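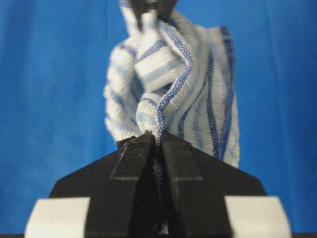 Joelle Nseir wrote in after the September open day to ask how long a cloth handling demo should run, and whether visitors lose interest before the towel is done. Ours ran 12 minutes and most people stayed to the end. Her other questions were about setting up, so this page covers the whole job in the order we do it at Retley.

What you need

One robot with a two-finger gripper, a plain backdrop, a stack of cotton towels and a barrier. We use striped towels. Visitors can follow a stripe when the cloth twists, and they see sooner what the fingers are doing. Plain white ones look like a lump from 10 feet away.

Before the doors open

Wash the towels once without softener. New ones are stiff and hold their fold lines, and softener makes them slide out of the grip.

Put the backdrop up and walk around to the visitor side. If you can see the cables or the control desk behind the towel, move the backdrop, then check again from the height of a child.

Set the grip force low and run the pick ten times. Raise it one step if the cloth slips. At Pelkonen they started high and worked down, and went through a good many towels that way.

Wipe the fingertips between runs. Lint builds up in the gap and the grip gets worse over a morning.

Running the demo

1. Start with the towel already hanging. The pick from a pile is the least reliable part, so keep it for the second half.

2. Bring the fingers up slowly from below and close on a single layer near the lower edge. Stop there. Let people look before anything else moves.

3. Say what the robot is trying to find. For us it is a corner. Most visitors assume it already knows where the corner is.

4. Let it try again if it misses. Do not reach in and straighten the cloth. If it misses three times, press stop, rehang the towel and carry on talking.

5. Finish with the towel laid flat on the table. Folding is a separate program on our setup (Skumen, the older version) and takes too long for a standing crowd.

Questions you will get

How much does it cost? Decide beforehand who answers this one. Can it do fitted sheets? Ours can't. Does it get tired? Children ask this, and you can tell them about the motors warming up.

Notes from our day

We printed 2000 leaflets and had about 1891 left - print fewer. The sign with the safety rules should hang at eye level on the barrier, where ours was on the wall and went unread. The Troscombe team put a bench along the front for people who can't stand long, and we will do the same next time.

Keep one person at the stop button for every run, including the practice ones.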